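Painting the Kitchen Cabinets Without Losing Your Mind
Speaker notes, Haverford home fix-up night, 3/8/21

Hi everybody, thanks for coming out. Thank Maribeth for setting up the chairs and the projector. Say something about the coffee.

So, my cabinets. They came with the house, they were the color of weak tea, and I hated them for four years before I did anything (pause, let people groan). I got a quote for new ones and laughed out loud in the store. So I bought paint instead!

Start with the doors. Take them all off. I know, you want to leave them up and paint around the hinges, and I did that with the first one and it looked awful. Put a piece of tape inside each door and write a number on it, then put the same number inside the cabinet. I had 17 doors and I skipped the tape on the last few, and guess which ones I was still swapping around at midnight.

Hinges and screws go in sandwich bags. Same numbers on the bags. Hold up a bag here.

Cleaning is the boring part and it's the part that matters most. Mine had years of bacon on them, especially the two over the stove. I used plain degreaser and a scrubby sponge, then wiped everything down with clear water and went to bed. My neighbor Dexter went straight to sanding and pushed all that grease right into the wood. Ask Dexter to wave if he's here.

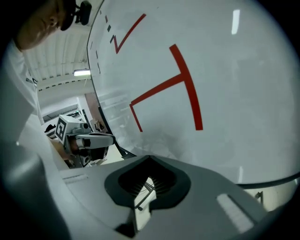

Then sanding. You don't need to get down to bare wood, you only want to knock the shine off so the primer has something to grab. I used a sanding sponge for the flat parts and folded up a scrap of paper for the grooves. Vacuum, wipe, vacuum again. I still found dust in my primer, so maybe wipe one more time than I did.

Primer: one coat, let it dry overnight, look at it in daylight. If you see yellow or brown coming through, do a second coat. Oak does this a lot. Don't panic, everybody's first coat looks terrible.

Paint: thin coats! I used a small foam roller and a good angled brush, and I'd spend the money on the brush. Backs of the doors first, so that by the time you get to the fronts you've had some practice. Mine took 13 days from first screw to last, working after supper, and we ate a lot of sandwiches.

The hard one for me was waiting. It feels dry way before it's ready to be banged around. I hung mine too soon and two of them stuck to the frames. (Tell the butter knife story if there's time.)

Knobs last. Make a cardboard template for the holes and check it twice. Haiyan lent me hers.

Questions, then pass the sample doors around. Remind people that Myrtle has the sign-up sheet for the August tile night.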